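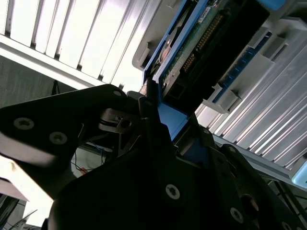
How many demonstrations does a robot need before it can learn to work inside a desktop computer? In our project the useful number was 764 accepted demonstrations, although the spread of starting positions mattered more to the result than the total.

Reading time: 6 minutes

Collecting Demonstrations for Computer Disassembly
Student project report, Department of Mechanical and Control Engineering, Ikbridge
Authors: Kalevi Räsänen and Agathe Huet
Submitted 30th January

1. Purpose of the project

The department has for some years taught a course on the recovery of parts from discarded office equipment. The present project was set up to find out whether students with limited experience of robotics could gather a body of examples good enough to train a policy for simple work inside an open computer chassis. The training itself was carried out by the Trallitz group within the department and is covered here only where it affected the way in which examples were gathered.

Four tasks were chosen: touching a named point on the chassis frame, pressing a memory latch open, drawing a memory module from its slot, and lifting a loose cable clear of the board. The first may appear trivial. It was included at the request of our supervisor, who wished to have a task in which contact was the only aim, so that faults in the approach could be studied separately from faults in grasping.

2. Equipment

The arm was driven by hand from a second, smaller arm of the same proportions, which the operator moved while watching a screen. A small camera at the wrist recorded the gripper and whatever lay ahead of it. A further camera on a stand recorded the bench. Joint positions, finger opening and both streams of pictures were stored together under the recording software Lacroix, written by an earlier student group and maintained by the department.

The wrist view deserves comment, as it governed many of our later decisions. The gripper takes up a large share of the picture, and a finger in contact with the chassis hides part of the surface it is touching. Inside the chassis there are circuit boards, connectors and latches which lie close together and at odd angles to the camera. Bright metal, such as heatsink fins, throws back strong reflections. An operator working from the wrist view alone must therefore judge the last part of the approach largely from the position of the finger against nearby edges.

The computers were supplied by Garkby, a local refurbisher, with drives removed. They were not all of one model. No attempt was made to clean or repaint them.

3. Method of collection

Each demonstration began with the arm in a rest position and ended when the operator pressed a pedal. Before each one, the chassis was turned or tilted according to a printed card drawn from a shuffled pack. In the first week the operators were allowed to choose the placing themselves, and the recordings from that week show a clear preference for a chassis standing square to the arm. The cards were introduced for this reason and remained in use until the end.

Operators worked in pairs. One drove the arm and the other entered the task, the card and any remarks in the log. The pair changed places after 31 demonstrations, a figure taken from the length of the log sheet and never revised. There were 6 operators in all, including the authors.

Lighting was left as it was found in the laboratory for most of the collection. In December the lamps over the bench were moved twice on purpose, so that the set would contain both dim and overlit backgrounds.

4. Acceptance of demonstrations

A demonstration was accepted if the task had been completed, if both cameras had recorded without gaps, and if the arm had not struck the chassis hard enough to shift it. The last condition gave rise to much discussion. Light contact with the frame is a normal part of the work, and in the touching task it is the purpose. It was agreed that the log keeper would mark the chassis position on the bench with tape and check it afterwards. A shift beyond the width of the tape led to rejection.

Rejected demonstrations were kept in a separate folder. The Trallitz group later asked for a number of them, as they wished to train a small model to recognise failed attempts. Had we deleted them at the time, as was first proposed, that work could not have been done.

The most common grounds for rejection were:

- the module left the slot but slipped from the fingers before the pedal was pressed
- the latch was pressed but did not stay open
- the bench camera dropped pictures during the recording
- the operator paused so long that the log keeper called a stop

The last of these was treated inconsistently. Some log keepers waited a good deal longer than others, and the written rule, which gave a limit of 4000 control steps, was not shown on the screen. A visible counter should be added before the software is used again.

5. Results

Policies trained on the full set performed the touching task reliably and the latch task fairly well. Drawing a module from its slot remained poor. A review of the recordings suggests that operators used two quite different motions, one a straight pull and the other a rocking motion from end to end, and that the policy frequently began with one and changed to the other partway. We had given no instruction on the matter.

The policies were also trained on two halves of the set, divided so that one half held only the squarer placings. The half with varied placings gave the better results on every task but cable lifting, where the two were level.

6. Recommendations

The placing cards should be used from the first day. A single motion should be agreed for each task, written down, and practised before recording begins. The log should be kept in the recording software, as paper sheets had to be copied out by hand and two were mislaid. Cable lifting should be divided into separate tasks for flat and round cables, which call for different finger openings.

The authors wish to record their thanks to the operators, and to the staff of Garkby for the supply of machines. The placing cards and log sheets are held in the department office and may be borrowed by later groups.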